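6/7/19
By Valentin Moldovan

The first thing Zakaria taught the arm was how to wait, and she hadn't meant to teach it that at all.

She had the leader handles in both fists and her tongue between her teeth, and she was trying to bring the gripper over the hard drive without knocking the fixture. She stopped an inch above it to breathe. Then she went down, closed, lifted, and carried the drive across to the open tower so slowly that Dov, on the stool by the door, finished a whole sandwich.

"Save it?" he asked.

"Save it! Oh, save it, that was gorgeous."

It was demonstration number 7. The first six had been awful in six different ways (one of them had involved the floor), and she had loved every one of them. She had spent eleven years at the Dravstead depot taking computers apart with her own two hands, a screwdriver behind her ear, and now here she was moving her hand on one side of the room and watching a bigger, stronger, stiffer hand move on the other. It was like learning to write with your foot. It was the best week of work she'd had since she was hired.

The job was called Skarnier, after a town where the boss had once had a nice lunch. The depot got old office towers by the truckload, and each one that could be saved needed a drive put back in its bracket. Pick up the drive in its blue caddy, turn it, line it up with the rails, slide it home. Zakaria could do it while talking on the phone. She had never once thought about how.

Now she had to think about how.

"What do you do with your wrist right there?" Dov would ask, running the recording back on his laptop.

"Nothing. I just put it in."

"You rolled it. A little to the left, and then back."

She went over to the shelf, took down a spare drive and a spare case, and did it by hand with her eyes closed. He was right - there was a roll in it, a tiny one, as if she were easing a drawer shut in a house where people were sleeping. Eleven years of that and she'd never noticed! She did it four more times just to feel it happen.

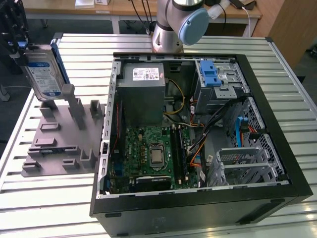
By the afternoon she had 14 good ones and a sore thumb. Dov had brought a list of places where learners tend to go wrong, and they worked down it together. Start with the drive a bit crooked. Start with the arm too far back. Brush a cable on purpose, stop, come up, go around. That last one was her favorite, because it felt like telling the truth. Of course you brush a cable. Everybody brushes a cable. What matters is what you do in the next half second, and she wanted it to have that too.

"How many does it need?" she asked.

"The people at Tumedent used 3,000 for theirs."

"Three thousand!"

"Theirs was harder. They had screws."

She shook out her hands and took hold again.

They kept at it through the summer and on into fall, a couple of hours most mornings before the trucks came. She got fast. She learned to look at the rails and let the gripper take care of itself, the way you look at the road and forget the wheel. Her nephew came in once and did nine in a row, beautifully, with his chin on the bench, and Dov threw out eight of them for speed and kept the ninth because he couldn't bear not to. Some days she drove home and reached for the front door handle too gently and had to laugh at herself.

In November, with 1,148 demonstrations saved and the heat in the building finally working, Dov trained the thing overnight and came in with his coat buttoned wrong.

"Hands off the handles," he said.

She put them in her pockets. It felt rude, like letting a guest carry the dishes.

The arm swung out over the fixture and stopped an inch above the drive. It hung there for a long moment. Dov leaned toward the laptop and started to say something about a fault, and Zakaria grabbed his sleeve.

"No, leave it, leave it," she said. "It's breathing."

Down it went. It closed on the drive, lifted, and came across over the board, a good deal smoother than she had ever managed. It missed the rails the first time. It touched the edge of the bracket and she felt her own wrist move in her pocket, and across the bench the gripper backed off, came up, and tried again, and just at the end it rolled, a little to the left and then back.

The drive slid in.

Dov was yelling. He had his arms up over his head and his badly buttoned coat had ridden up to his ribs. Zakaria didn't yell. She went around the bench and bent down close to look at the rails, both sides, the way she would have checked anybody's work in their first week.

"It's in straight," she said. "Get me another drive, quick. I want to see it do that again."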